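# A draught excluder from leftover cloth

I made my first of these in March, when the wind was coming under the back door hard enough to move the mat, and I've made one for every door in the house since. They are such satisfying things to sew! One long seam, two short ones, a bit of stuffing, and you can do the whole lot in an evening with the radio on.

## What you need

- A strip of sturdy cotton. Twill, ticking, canvas or old curtain are all good. Jersey isn't, it goes baggy.
- Strong thread (I use Gadix, but anything sold for jeans will do)
- Dry rice or clean sand for weight
- Soft filling: wadding, old tights, fabric scraps cut small
- A wide funnel, or a sheet of card rolled into one
- Pins, chalk, scissors, iron

## Measuring

Measure the width of the door itself and leave the frame out of it. Ours is an odd old thing, 198 cm tall and 101 cm wide, so none of the shop ones fitted and the one I'd ordered from Petholm had to go back. Add a thumb's width at each end for the seams.

For the other direction, you want the strip to be 16 cm across once it's folded in half lengthways. That gives a nice fat sausage when it's full. If your door scrapes low over carpet, go slimmer.

Wash and iron the cloth before you cut. I skipped that once with a lovely bit of red canvas and it came out of its first wash looking like a banana.

## Sewing the tube

1. Fold the strip in half lengthways, right sides facing, and pin the long edge.
2. If the cloth is striped, check the lines along the seam before you sew. Start pinning in the middle and work outwards, and they'll drift much less.
3. Sew the long edge with a short stitch. Go over it a second time if you're filling with sand.
4. Sew across one end, backstitching at both corners.
5. Snip the corners, turn the tube through and push the end out with a wooden spoon handle.
6. Press it flat.

## Filling it

Stand the tube up in a bucket or a tall bin so your hands are free. Pop the funnel in the top and pour in a couple of handfuls of rice, then stuff in a layer of the soft stuff, then more rice, and carry on like that to the top. Give it a good shake every so often. It should bend without creasing, so stop while there's still a little give in it.

Leave enough empty cloth at the top to fold the raw edge inwards twice. Pin it, check you haven't trapped any grains in the fold (they break needles, ask me how I know) and sew it shut by hand with small, close stitches.

## A washable one

If you have a dog, or small children, make 2 tubes: a plain inner one from an old sheet with all the filling in it, and a slightly roomier outer one that closes with a strip of hook-and-loop tape. Then only the outside goes in the machine. Ours gets a wash whenever it starts to look grey, and the inner just hangs over the banister till it's time to wriggle it back in.

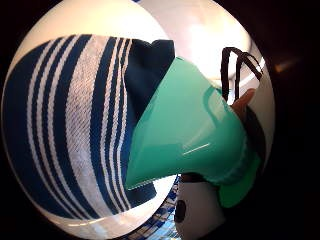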